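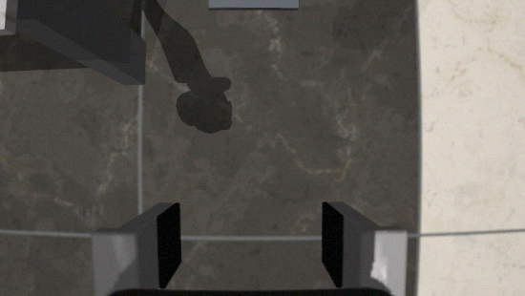
Joelle Sabbagh had the taproom open by three, an hour before the festival people said anyone would come. Zitance in August smelled like hot pavement and wet grain. She put the good glasses on the low shelf where she could reach them and wrote the four beers on the board in chalk. The last one was the saison. She wrote it smaller than the others.

Traian Nedelcu came in through the back with a keg on the hand truck. He had driven it up from Prestano himself with the windows down.

"You wrote it small," he said.

"I ran out of board."

He looked at the board. There was plenty of it left. He took the keg into the cooler and she heard him set it down, and then nothing for a while. 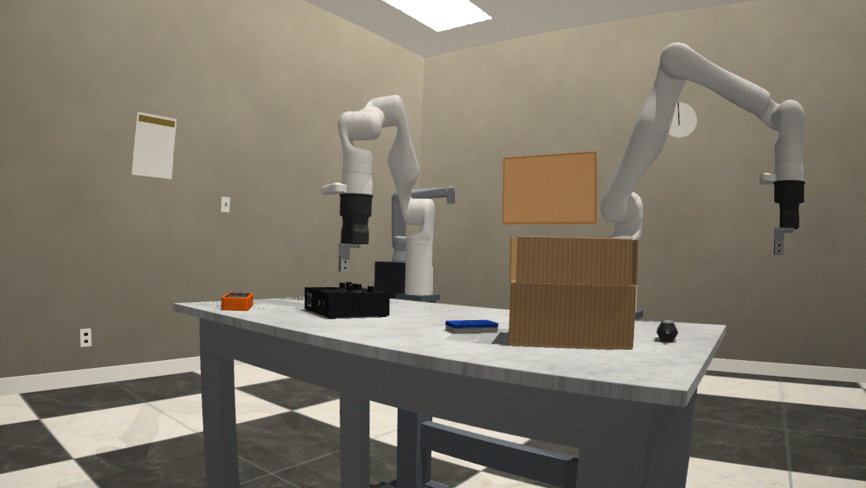
They had brewed the saison together in the spring, when the Sfeir brewery still belonged to both of them on paper. The yeast came from a farmhouse outside Lurkelness, where a man sold it to them in a mustard jar. Joelle wanted it dry. Traian wanted to stop it early and leave some sugar in. They argued for two days and then he went home to see his mother, and while he was gone she let it finish. He never brought it up. In June he signed over his half and took the job in Prestano.

Now it was on the festival list, number 49, with both of their names under it. The form had been sent in before he left.

At four the first people came in, a couple with paper maps and wristbands. They asked for the lager. The next ones asked for the lager too. Traian washed glasses without being told to. He still knew to leave the left-hand tap alone until it had run clear.

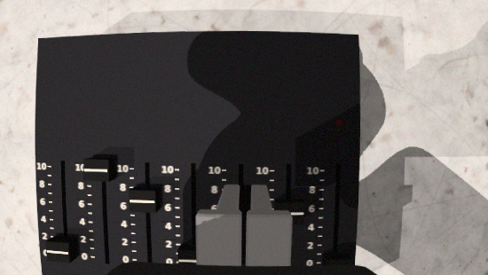
"Are you staying for the judging?" Joelle asked.

"I told them I'd be back by morning," he said. "So I can stay for some of it."

She nodded and poured a lager. A man in a straw hat wanted to know which beer was the local favorite, and she told him it depended who was asking. He bought the porter and took it outside to the picnic tables.

By six the room was loud. Three judges came through with clipboards and sat by the window. They drank water first and ate crackers out of a sleeve. Joelle carried the saison over herself. She put the glasses down, went back behind the bar and wiped a part of it that was already clean.

The tallest judge held his up to the window for nearly a minute. Then he drank and wrote something down and passed the crackers along.

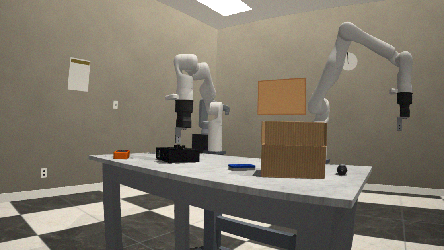
"Would you have stopped it early, if I hadn't gone home?" she heard herself ask. She had said it backward. "If you'd been here, I mean."

"I'd have tried," Traian said. "You'd have waited until I was asleep."

She laughed, and had to put the towel down. He drew two short pours of the saison and slid one across to her. It was very dry, with pepper in it and a little lemon peel at the end. He drank his standing up, looking at the judges' backs.

"It's good," he said.

"It's a little thin."

"It's a little thin," he said. "It's good."

The judges got up and left their glasses on the table. One was empty. Joelle went over to collect them, and when she came back he had the chalk and was writing the saison again, larger, in the open space at the bottom of the board.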